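Linen Room Project, Progress Report to the Varma Fund
Second reporting period
September
From the project office, Virnow

Dear friends at the Varma Fund,
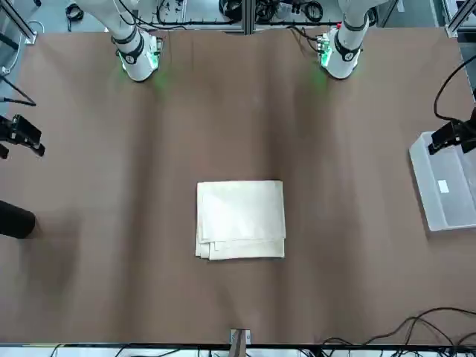 Fodmont wrote to us in the first week to say that their kitchen had been handed cloths in five different shapes since spring, and could we please settle on one, because a cloth that fits the shelf on Monday ought to fit it the rest of the week too. We took that letter as our marching orders, and a good part of what follows is the answer to it.

As you will remember, the grant covers the washing, mending, folding and delivery of plain white cloths to the four community kitchens that share our linen room. Your first payment went to the mending table and the new shelves. The second, which this report accounts for, was meant for the folding work, for a written guide that anybody can follow, and for replacing cloths that had gone past saving. I am happy to say that all three are well under way, though not in the order we promised, and I will try to be plain about that as I go.

The fold

We spent longer on this than we expected to, and I hope you will bear with me while I tell you about it, as it has taken up so much of our talk at lunch. The old habit in the linen room was to fold in thirds and then in half, which gives a long, thin bundle. It looks nice in a basket. On a shelf it slides, and when you pull one out from the middle the ones on top come with it. Several of us had been folding that way for years and were fond of it.

The fold we have now agreed on makes a shape close to a square, a little longer one way than the other, and flat enough on top to take another cloth without sliding. We smooth the top by hand before it goes on the pile. Creases as such don't bother us, and the kitchens have told us they don't mind them either, but a cloth with a lump in the middle tips the whole stack after the fifth or sixth.

The edges are another matter and we are not there yet. When you fold a hemmed cloth several times over, the hems want to creep, and you finish up with the lower layers peeking out along one end like pages in a badly closed book. A bit of layer showing past the side is common too. We argued over whether this counts as a fault. One side of the room said that a cloth is for wiping and drying, and that if the top is smooth and the shape is right, it should go out. The other side said that the layers catch on the shelf lip and pull the fold open. After trying both at Fodmont, we have settled on a middle course for now: a little stagger along the bottom hems is allowed, so long as the folded edge faces the front of the shelf. Anything that hangs out far enough to get hold of with two fingers goes back and is done over.

I should add that the hems themselves are partly to blame. The older cloths have shrunk unevenly over the years, so that two sides of the same cloth no longer match, and no amount of care will bring those corners together. We were slow to see this. For the first few weeks we thought we were just folding badly!

The surface

This is a small thing but it made more difference than anything else we tried, so it gets its own heading. White cloth on a pale surface is hard on the eyes. You lose the edge of it, and by the afternoon everybody is folding by feel. A brown surface behind the cloth fixes that at once. The outline stands out, you can see straight away if a lower layer is showing, and people who had been complaining of headaches have stopped. We now lay brown covers over the folding tables in the linen room, and they come off for shaking out at the end of the day. They do pick up lint, and they need a damp wipe more often than I would like.

We also learned to keep the middle of the table clear, with only the cloth in hand on it. Finished piles go to the side shelf and unfolded ones wait in the baskets. This sounds fussy, and it was met with some groans, but the groans died down in a week or so.

Numbers for the period

You asked for the figures in one place this time, so I have kept them together.

Cloths in circulation at the start of the period: about 2000
Cloths taken out of use as worn through: 424
Kitchens served: 4

The number taken out was higher than we budgeted for, and I want to explain it properly. When we began checking each cloth on the brown covers, thin patches that had been going by unseen suddenly showed up, with the color coming right through the weave. Some of those cloths had probably been on their last legs for a year. The better ones have been cut down for use as cleaning rags, and a small bundle went to the paint shed, where they were very glad to have them.

Replacements are on order. We asked for the same plain off-white cloth as before, with a narrower hem, in the hope that fewer thick layers at the bottom of the fold will help with the creeping I described. The first box is due before the next report, and we will wash all of them twice before anyone tries to fold one. We have learned our lesson about shrinkage.

The written guide

The guide is running behind. It was promised for the end of this period, and what we have is a draft of seven pages which is, I admit, about five pages too long. Every person who read it added a paragraph, and I am as guilty as the rest. The kitchens have asked for a single sheet that can be pinned up over the shelf, and they are quite right.

The wording we have tested so far goes like this, and you are welcome to try it at home:

Lay the cloth flat and smooth it out from the middle.
Bring the two short ends together and line up the hems before you press.
Turn and fold again, holding the hems together with your free hand.
Press the top once, gently.
Set it down with the hems toward you and look along them.
Turn it around so that the folded edge faces front, and shelve it.

The fourth line still causes trouble. "Gently" means something different to everybody, and a hard press pushes the top layer out ahead of the ones under it. We may have to draw it. If the Varma Fund knows of someone with a good clear hand for line drawings, I would be so pleased to hear from you.

What the kitchens tell us

Fodmont has had the new fold the longest. They report that their shelf stays up from one delivery to the next, and that people now take a single cloth where they used to pull out two or three and leave the extras on the counter. They also asked if we could do the aprons the same way. We said we would think about it, and we are thinking about it, but an apron has strings and I don't want to promise anything.

The kitchen at Nemilari was less sure at first. Their shelf is narrow, and the squarer bundle hung over the front. We turned the cloths so the longer side runs front to back, and that solved most of it – the rest was solved by moving a bread bin. They would still like a smaller cloth for glassware, and we have put that down as a request for next year.

The other two kitchens changed over late in the period, so it is early to say much. One has told us that deliveries on Sunday come too late for the evening meal, and we are looking at whether the van can make that stop first.

Money

Spending on the folding work came in close to plan. The brown covers cost very little, and the shelving was already paid for. Replacement cloths will run over, for the reason given above. The overspend comes to 2000 dollars, and with your agreement we would like to cover it from the line set aside for printing the guide, now that the guide is going to be a single sheet and not a booklet. I have left that line untouched until I hear from you. The full accounts will follow under separate cover with the receipts in order, which they were not last time, and I thank you again for your patience over that.

Next period

We plan to have the single sheet pinned up in all of the kitchens, to bring in the narrow-hem cloths, and to find out whether they fold any truer than the old ones. We will keep a few of the old cloths back so that the two can be laid down next to each other and compared fairly. I would also like to settle the apron question one way or the other, if only so that Fodmont stops asking so kindly.

If any of you are passing through Virnow, do please come by in the morning, when the folding is going on and there is usually coffee. We would love to show you the shelves.

With warm thanks from all of us in the linen room

Related items
Linen Room Project: first report to the Varma Fund
Mending table opens at Virnow
Notes from the Nemilari kitchen visit
Delivery times for Fodmont and Nemilari
Wanted: clean baskets with handles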